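The Cup That Wants to Be Crystal

By Assunta De Luca

My aunt owned two kinds of glasses. The real ones lived behind a cabinet door that stuck, and came out for baptisms. The others were clear plastic with facets pressed into the bottom, and they did everything else. They held lemonade, pencils, a goldfish for one bad weekend, and bacon fat. When she died, my cousins argued over the crystal for 11 months. I took the plastic, which fit in a shoebox, and left before lunch.

I've been thinking about those cups lately, mostly because I can't get away from them. The faceted plastic tumbler is at every graduation party, church supper and second wedding I attend. Look down into one after the punch is gone and there's a little hexagon at the bottom, doing its best impression of Bohemia. It catches the light. It throws a sparkle on the tablecloth, which is also plastic.

Who decided a cup for root beer needed cut corners? I drove out to Gralville to ask. The party supply store there, Rutside, has carried clear tumblers since before I could drive, and it stocks them in a back aisle between the crepe paper and a rack of crowns. The manager walked me down the row with the patience of a man who had hoped I was there to rent a tent.

"Plain ones are cheaper," he told me. "People pick up the plain one, they pick up the one with the facets, they put the plain one back. Every time."

He sells over 2,000 of them in April alone, when the showers start -- bridal, baby, and the kind outside that drives everybody into the garage. Customers ask him if they can be washed. He says yes, by hand, and knows they'll go in the dishwasher and come out looking like they've been through a sandstorm.

That cloudiness is the cup's one real vice. Glass gets old with some dignity. Clear plastic goes foggy near the lip and picks up scratches from being stacked, and one day you notice you're serving guests out of something that resembles a bathroom window. My aunt's have reached this stage. I still use them. The water tastes fine.

For a second opinion I had dinner at Kocabaş, a restaurant across the street with 7 tables and a strong position on drinkware. The owner serves tea in proper little glasses and will not discuss alternatives. On the patio, though, it's plastic, after a windy evening that cost her a whole tray. She brought me a faceted one with ice water and set it down as if it had been delivered to the wrong address.

"From over there," she said, pointing at the next table, "you can't tell."

I went to the next table and looked. You could tell, but you had to want to.

There are better versions now. A housewares outfit called Wikus sells a heavy one with a thick base, and it makes a respectable thud when you put it down. I bought a pair. They're handsome, they cost too much, and I keep reaching past them for the shoebox.

Reader comments

marlene_k: We had these at the lake for years. My mother wrote names on them in nail polish and it never came off. I am still "Boat 2."

Tom in the valley: Vinegar soak helps if the fog is from hard water. If it's scratches, give up.

ddfischer: Bacon fat in PLASTIC? While hot??

marlene_k: @ddfischer we all survived

Contact the editors | © 2018 Posted 3/25/18 | Back to top

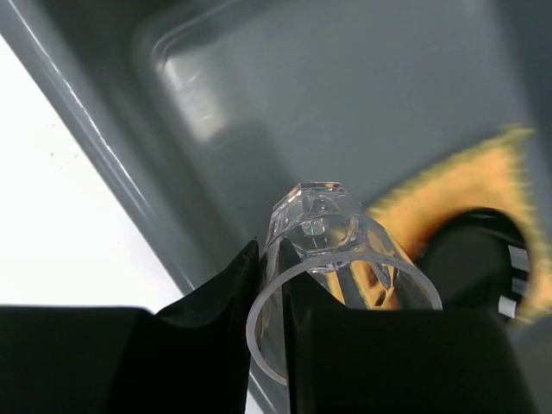 How do you get stacked plastic cups apart when they're stuck?

Stand the bottom cup in warm water for a minute and put a little cold water in the top one, then twist gently. Don't pry at the rim with a knife, as the plastic cracks easily there.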